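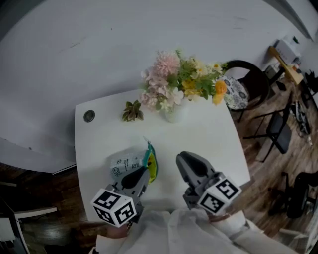

How do you get a pair of robot grippers ready for a day of work?

You clean the fingers, check that the patterned cubes are on tight, and then open and close the jaws lots of times to make sure both grippers move the way they should.

That's the short answer. The long one is my job, and I like talking about my job, so settle in!

I look after the grippers at Emetti, a workshop in Clelley. Our pair is called the Pisel set. They're grey, they have jaws at the front and a handle for your hand, and they don't have a robot attached to them at all. A person holds one in each hand and does ordinary stuff with them, like picking up a little pouch by its edge and putting it down somewhere else. A camera at head height looks down and records it. Later on, a robot arm called Moura gets to learn from the recordings.

So the person is sort of being the robot for a while. It feels a bit like eating your dinner with barbecue tongs. You're very clumsy at first and then you get quite good.

What are the cubes for?

See the white cubes with the black patterns? Each gripper has one. The patterns are called markers, and they're made for cameras to read, a bit like the square codes people scan at a cafe. When the computer spots a pattern it can work out where the gripper is and which way it's tipped. Turn your hand and the cube turns too, so the camera gets a different view of it.

Why a cube? Try this at home. Draw a big star on one piece of paper and hold it up to a mirror. Now tip the paper until you're looking at it edge-on. The star has gone! If you draw on the sides of a box, you can tip it quite a long way and there's still a drawing facing the mirror.

The cubes are the fussiest part of the whole kit. If one has slipped even 2 millimetres, the computer thinks the gripper is somewhere it isn't. I once spent a whole morning hunting for a problem in the software and it was one loose screw. One! I found it when I put the gripper down on the bench and heard it wobble.

My morning jobs

I start with the fingers. They touch everything, so they get grubby. I wipe the tips with a damp cloth, then a dry one. Sticky tape is the worst, and so is anything with sugar on it. (Please don't eat a jam doughnut near my grippers.)

Then I look at the tips under a lamp for nicks. A tiny nick is fine. A deep one means the finger comes off and a spare goes on, and I write it in the logbook. We're up to finger number 58 in the spares book, which tells you how hard they work.

Next I do the cubes. I hold the gripper still in one hand and try to wiggle the cube with the other. Nothing should move. I dust the faces with a soft brush and I never use the wet cloth on them. A smudge across a pattern can turn it into nonsense for the camera – imagine someone drawing a moustache on every letter in your book.

After that comes my favourite bit, the squeeze test. I open and close each gripper 75 times. I listen while I do it. A happy gripper makes a soft click and a scratchy one has got dust inside. Both hands need to feel the same, too. If the left is stiff and the right is floppy, whoever uses them ends up squashing things with one hand and dropping them with the other.

Getting the table right

The table matters nearly as much as the grippers. Ours is white and plain, so things show up well on it. Before a session I wipe it down and check that it isn't wobbling. I also check the lights for shiny spots. Glare on a marker is a real pain, and moving a lamp a hand's width to one side usually sorts it out.

Flowers at the far end are fine by me. They can stay there all day as long as they're well out of reach of the jaws and they don't get between the camera and the cubes.

Soft things are harder than they look

Have you ever tried picking up a bag of jelly? A wooden block stays the same shape when you grab it. A pouch folds and bulges and slides about. Grab too near the middle and it bends in half, grab too close to the corner and it swings like a bell. Every try gives the robot something a bit different to learn from, and even the wobbly tries can be useful.

When we start with a new soft object I do a practice run first. I pick it up and put it down until my hands stop being silly about it. Then I look at the fingers again for bits of fluff.

When something goes wrong

Our jobs list for the Pisel set has reached number 219. Most of them are tiny. Tighten this, brush that. The biggest one was in May, when the right gripper wouldn't open all the way. I took the side off and there was a curl of plastic wrapper stuck in the slide, no bigger than a fingernail clipping. Out it came with tweezers, I put in a drop of light oil, and the jaws went click-click-click again.

If you ever fix something yourself, even a toy car or a bike bell, put the screws in an egg carton in the order they came out. Then you can work backwards along the row when you put it together. I still do it and I've been at this for years.

At the end of the day the grippers get one more wipe and go back in their case with the jaws open. Then I fill in the logbook, turn the lamp off and go and wash my hands.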